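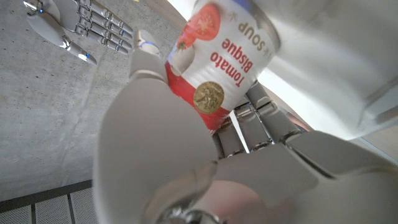 October 9, 2020

Bench log, two-hand rig. Nghĩa Lã on the left hand and the wiring, me on the right hand and the code.

**Where we are**

Both hands are on the frame and on the bus. Firmware matches on the two controllers after Nghĩa reflashed the left one. The shell screws on the right thumb have thread locker on them now, so use the heat gun before forcing anything.

Wrist camera is on the right side only. The mount is the third print, in the stiffer filament, with the slot moved toward the palm. Cable runs inside the forearm sleeve and comes out at the elbow. Leave slack there for full wrist rotation. The last cable went at the connector in June and I don't want to solder another one.

**Grip work**

Test object is still the soup can, the tomato bisque. It has a decent mass for its size and the ribs under the label give the fingers something to settle on. The grasp is thumb against three fingers, then wrist roll until the can is close to upside down. Inverted is the pose that matters for the shelf task, and it is where the old grip table was weakest. The load moves off the fingers and onto the thumb tip partway through the roll, and the controller was treating that as a slip and squeezing.

Changes made:

- Thumb current limit split into two values, one for upright and one for inverted, blended on wrist angle.
- Slip detector ignores thumb load during the roll and reads finger load only.
- Finger close order changed so that the finger nearest the thumb arrives last.
- Release is now blocked unless the wrist is within the upright window. Override is a flag in the config, default off.

Logged 74 rolls with the new table. No drops. Three of them tripped the overcurrent warning on the thumb, all in the first dozen before I lowered the inverted limit. Full log is 1,161 lines, in the shared folder under `right_hand/rolls`. The columns are the same as last time except that wrist angle is now in degrees. Anyone using the old plot script has to take the conversion out.

The blend is linear. A curve would probably be better near horizontal, where finger load is noisy, but linear is good enough to move on.

**Camera**

With the can in the grasp, hand and can together take up much of the view, which makes the wrist camera close to useless for seeing where the can is going. Fine for checking thumb contact. Large print on the label is readable when inverted, so a label check at the wrist is possible if we rotate the image by wrist angle first. Small print not tried.

Exposure is a problem. Bright areas behind the can blow out and the auto setting hunts as the wrist turns. Tried fixed exposure at two values. The lower one keeps detail in the label and loses the darker joints. Kept the lower one.

Reflections off the palm shell also confuse the color mask. The red of the label shows up a second time, low in the image, and the mask joins the two blobs when the hand is nearly closed. Masked out the bottom of the image for now. Matte tape on the palm would be the cleaner fix – Nghĩa has a roll of the Gerno stuff, but it leaves residue, so test it on the spare shell first.

**Left hand**

Not doing anything yet beyond holding an open pose. Nghĩa found a sticky joint on the index finger and traced it to the return spring, which was seated one hole off. Moved it and the finger now closes fully under its own command. Backlash at the thumb base is worse than on the right hand. He shimmed it with a 12 mm washer from the Clorkley bin, filed down on one side. Holding, but I would like a proper part.

The handover from right to left needs the left thumb to come in from above. With the current arm spacing the thumbs get very close before the fingers have any contact. Nghĩa wants to move the left mount outward on the rail. I would rather change the approach angle in software first and leave the mechanics alone until we know how much room is missing.

**Power**

The Brandes supply is fine with one hand moving. With both closing at once the voltage sags enough to dim the status lights. No resets so far. Put the meter across the left controller during the next two-hand run and write down the minimum. If it is under the controller's cutoff margin we go to separate supplies. The Hurkton unit on the lower shelf is rated for it but needs a new fuse holder.

**Next**

- [ ] Repeat rolls with the table loaded from cold start
- [ ] Tape test on spare palm shell
- [ ] Left thumb approach angle, dry run with no can
- [ ] Voltage minimum, both hands
- [ ] Fuse holder
- [ ] Update plot script for degrees, delete the old one

Main switch is off and both arms are in park. The config with the new table is committed, and the old table is kept as `grip_old` in the same folder.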